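Do we need another box of little things?

The Andance box costs up to 83 dollars a year if you let it renew, and plenty of Ukham readers do. I tipped one out on the bed to see what the fuss was. I remain unmoved.

Start with the lip color. It's a brick red in a thick clear tube with a square black cap, and thick walls are an old trick: the tube looks generous, the contents may not be. Check the weight on the label before you admire it.
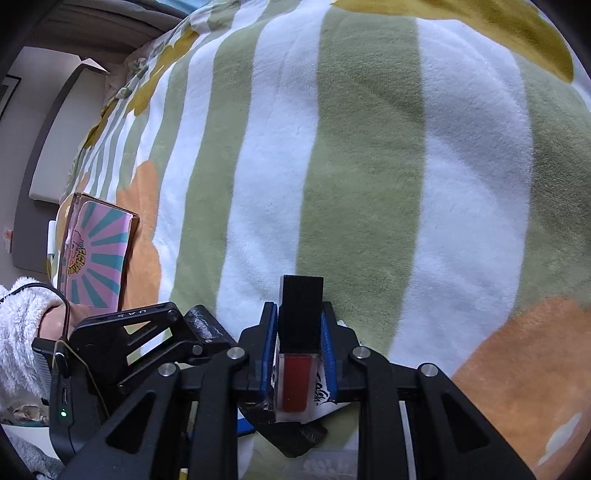

The rest of it

The cardboard is done up in pink and teal sunburst stripes, inside too, and I suspect a fair part of the money went there. Then a fluffy lavender wristband, for keeping water off your sleeves at the sink. A rolled washcloth does that. The clear case of floss picks I would use, but I'd have bought floss picks anyway, at the drugstore in Flandmont, for 2 dollars.

Skip the July box, is my advice, or split one with a neighbor.
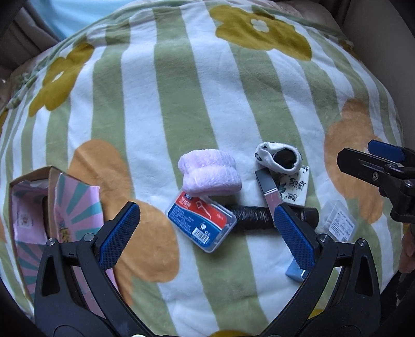 Baláž writes that the wristband is the one thing worth keeping, and that a washcloth drips down your elbows by the second rinse.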